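3 August 2023

I work at Avden for 8 years, and this is the first summer I share a room with robot arms. Before, we tested every drink can by hand: lift, tilt over a cup, put back, write it in the sheet. On a busy day I made 370 of them, and in the evening my wrist told me so.

Now the arms practice the same movement and I stand beside with the laptop. My body is thankful. My head is more tired than before, which I did not expect – watching is also work, only it is not easy to explain this to your family.

What changed most is the talking. When we were 3 at one table, we spoke all day about food and children. Now each of us looks after her own station. In September the Tratham site gets the same setup, and I was asked to write some advice for them. My first line is: keep the common coffee break. 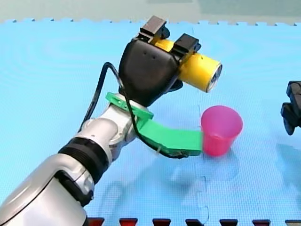 Zaidi wrote in the comments that at Tratham they already worry about the break, and asked if anybody at Avden lost hours because of the arms.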